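Tonach Race Night Box — party game for reality competition fans

Gremow Games
In stock — ships from Bendthorpe
Updated 2019-08-23

If your living room yells at the TV every time a team reads the clue wrong, this is your box. Race Night is a play-along game for globe-trotting race shows. Any season, any country, old episodes fine. You watch, you bet on teams, you do the dumb little challenges during the commercials. Lowest total buys the snacks next time.

Second edition. First one sold out in January and we fixed what people complained about (mostly the timer, and the cards that curled).

What you get
400 cards: clue cards, detour cards, penalty cards and a fat stack of blanks
8 team lanyards, numbered, with breakaway clips
1 sand timer, 2 minutes, plastic not glass this time
Fold-out world board, the creases lie flat now
Scorepad, tear-off
Dry erase marker — just the one, sorry, they're cheap at any drugstore

How it works
Deal everybody 6 cards before the opening credits. Pick your team. When something on your card happens on screen (taxi driver gets lost, someone cries over a food challenge, a flight gets them all bunched up again) slap it down and call it. First call gets the points. Ties go to whoever is sitting farthest from the TV, house rule that became a real rule.

Detour cards come out at the break. You choose Brains or Legs before you flip. Brains is stuff like spelling a capital city backwards. Legs is stuff like carrying a full cup of water around the couch with one shoe off. Timer runs the whole time. Miss it and you draw a penalty.

Elimination happens when the show does it. If your team's out, you're out of the betting but you keep playing cards and you can still win. We changed this from the first edition, people hated sitting there for half an hour with nothing to do.

Non-elimination leg? Everybody in last place does a Speed Bump. See back page of the rulebook.

Players: 2 to 8. Two is OK but slow. Best with a crowd.
Ages: fine for kids who can read the cards, a couple of the jokes will go over their heads.
Play time: one episode. Finale double-headers, use the long scoring on page 6.

Does it spoil anything?
No. Cards aren't tied to a season and no real contestants are on them. You can play on a rerun if half the room has seen it, but then those folks have to draw there team blind.

Streaming, no ads?
Pause after the first task and again after the detour. Works fine. Some groups skip the pauses and do all the Legs cards at the end — loud, but ok.

Add-ons
Cuadros Expansion. Talent shows and cooking contests, goes in the same box if you take out the tray. Needs the base game, dont order it alone.
Finale Pack. Gold lanyard, doormat-shaped coaster, bigger penalties.
Replacement timer. For first edition owners. Yes we know.

Shipping and returns
Orders packed in the order they come in. Lost card or a bad timer, write to the Gremow help desk with your order number and we'll mail the part, no need to send the box back. Unopened boxes can come back for a refund. Opened ones, store credit only.

Buying for a bar or a library night? Ask about the Bendthorpe carton rate, comes with extra scorepads and a poster for the door.
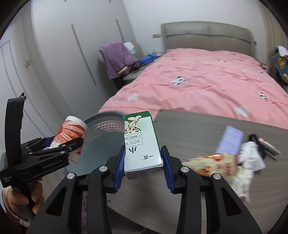
Carton orders go out on a separate truck, so give those a little longer, and put a phone number on the form or the driver won't leave them.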